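Waterfront deck in our town: how do I comment on the design without sounding like a crank?

Posted by slowferry
March 13, 2022

Hi all, longtime reader, hardly ever post. Our town (Virnotholm, small harbor, lots of wind) is redoing the old freight edge between the fish dock and the park. The design came out last month and it's a long stepped deck going down to the water, with a footbridge over the creek mouth at one end. The architects are a firm called Fotska. I like it a lot! I don't want to be one of those people who shows up just to complain about parking.

But I walk that stretch nearly every morning and there are things about it that bother me. The steps face straight into the prevailing wind. There is no shade anywhere on the plan, and in August that edge is like a griddle. And the ramp down to the lowest level is tucked behind the bridge abutment, so anybody with a stroller or a wheelchair has to go all the way to the far end and come back. My mother uses a walker and I can tell you she'd sit on the first flat spot and call it a day.

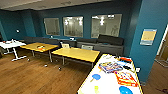 The comment form gives you 1,283 characters, I kid you not, and then there's an open evening where you can talk to the designers. I've never done either. Do they read these things? Should I send one comment with everything in it, or split it up? Is it rude to suggest a fix when I have no training at all? I drew a little sketch with the ramp moved to the park side, but my sketch looks like a spilled plate of noodles, so I'm shy about sending it.

Also, and this is the bit I'm most confused by, the drawings say "timber or similar" for the deck. Is that normal? The old pier was timber and it got so slick in winter that they roped it off. I'd love to know what to ask for there.

Thanks in advance, and sorry for the long post.

creekmouth_kate

Oh, I love this question, because I went through the same thing when they rebuilt the riverside at Craddock and I got way too into it (my family would agree). So here's what I learned, for whatever it's worth!

Yes, send the comments, and yes, split them. The way ours worked, every comment got sorted under a topic, and if you wrote one big letter it got filed under whatever the first paragraph was about. My letter started with how much I loved the benches, so the whole thing went in the pile marked "supportive" and my drainage point was never seen again. Second round I sent 5 short ones, each with its own subject line, and I got a written reply to every one of them.
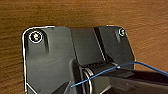 On the ramp, lead with that. Wind and shade are things designers can argue about all day, but a ramp that sends people the long way around is a plain problem and they know it. Write down the walk the way your mother would do it: where she gets out of the car, how far to the first seat, how far to the water. Pace it out if you can. I did that with a neighbor's wheelchair and it was the only part of my comment that anyone brought up at the meeting.

And send the noodle sketch! They really don't mind. The young architect at ours pinned a kid's crayon drawing up next to the site plan and kept pointing at it all night. A sketch tells them what you mean by "park side" a lot faster than a paragraph does. Put an arrow on it for north, though, or someone will read it upside down, as happened to mine. 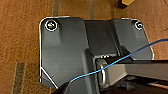

For the shade, ask whether the footings are being sized for something to be added later. That was the best tip I got. There was no money for canopies at Craddock in the first phase, but they put the anchor points in while the ground was open, and a few summers on the canopies went up without digging anything up again. If they'd skipped it I think we'd still be sitting there with umbrellas.

Wind is harder. We got a low wall behind the top row of seats and it helps if you're sitting, does nothing if you're standing. I'd still ask for it.

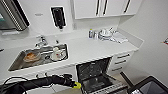 What to bring to the open evening

A printed copy of the plan, your own, that you can scribble on. The boards they put up are always behind somebody's shoulder. Bring one or two things to say, get there early, and find the person who drew the part you care about, who may well be standing in a corner by the coffee. I had 9 points on my list the first time and got through two. Ask for an email address before you leave and write the next morning while they still remember your face.

planktonite

Timber or similar means they haven't priced it yet. Ask for the wet slip rating and ask who pays for cleaning.

We have Praltel boards on our landing, the grooved kind. Fine in rain, bad once the algae gets in the grooves. Somebody has to scrub it and in our case it took years to settle who.

Don't bother with the wind thing, it's a harbor.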